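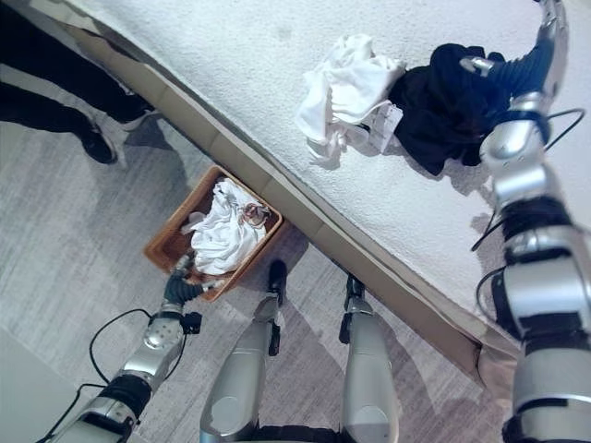

Slide 1: The bed is not a table

Leave the picture up while people sit down. Don't talk over it.

Opening line: I have been folding laundry for 30 years and I have stopped believing most of what gets said about it.

Point at the bed first. Big white textured blanket, two garments lying on it, one white and one black. Basket on the floor beside it with more white cloth in it. Ask who in the room sorts on the bed. Expect most hands. Ask who has gone to sleep beside the pile. Expect the same hands, slower.

The Lavoie method (have the handout ready, they will ask) says the bed is the ideal sorting surface: flat, clean, the right height, and you are forced to finish before bedtime. I'll give them flat. The height depends on the bed and on your back. As for being forced to finish, I own a chair, and so does everybody else. The pile goes on the chair.

Slide 2: Lights and darks

Go back to the black garment if anyone wants it. It's lying partly over the white one. According to the Trullside booklet that is a failure, and the booklet spends two pages on it. Read out the line about "colour discipline at every stage". Pause.

My question to Trullside, which I put to them in March and am still waiting on: at every stage of what? I keep darks out of a white wash, fine. I have ruined enough tea towels to be convinced. But two clean, dry things touching on a blanket? I've never seen a mark come of it. Lint, yes. White fluff on a black jumper is a real nuisance and I own a lint roller like anyone. That's a fluff problem and it wants a fluff answer.

If someone brings up new black denim, agree with them. New denim is a menace. Move on.

Slide 3: Read the tag (or don't)

The white garment has its tag hanging out, so use it. The print is too faint to make out from here - same as most of the ones in my own drawers. Care labels are the one bit of laundry advice I'd call worth the trouble, and they fade, or they itch and get cut off.

What I do: read it once, when the thing is new. If it says anything odd, it goes on the card taped inside the laundry cupboard. My card has 3 entries on it. It had more, but I gave the wool away.

Skip the symbols quiz if we're running behind. It never gets the laugh I think it will.

Slide 4: Baskets

Woven basket on the floor by the bed. People love wicker. I like the look of it too, and I have snagged two good shirts on mine. The Risano people will sell you a cotton liner to stop that. Ask yourself why you'd buy a basket and then buy something to protect your clothes from the basket.

Against that, wicker breathes and it's light to carry when empty. Plastic cracks at the handles. Canvas slumps. I haven't found one I'd recommend and I'm not going to pretend for the sake of a tidy slide.

There's a small brownish item sitting on the white cloth in there. Good moment to ask what turns up on top of people's baskets. Odd socks, usually. Let this run a couple of minutes if they're enjoying it.

Slide 5: The numbers

Trerkon's planner claims a household handles 114 items a week and saves 400 minutes a month by sorting straight from the dryer. I asked how they got the second figure. No answer worth repeating. I timed myself for a month with a kitchen timer and gave up, so I have no better figure to offer - but I'm also not printing one on a fridge magnet.

Slide 6: What I'd keep

Fold it when you take it out, wherever you happen to be standing. Shake the black things first. Socks last or never.

Questions. Someone will ask about fabric softener. I don't use it on towels and I have no view on the rest. Someone will ask about folding fitted sheets. Tell them to roll it up and shut the door.

Collect the handouts at the back, we were short last time.

Contact the author via the workshop desk | Copyright, all rights reserved | Back to top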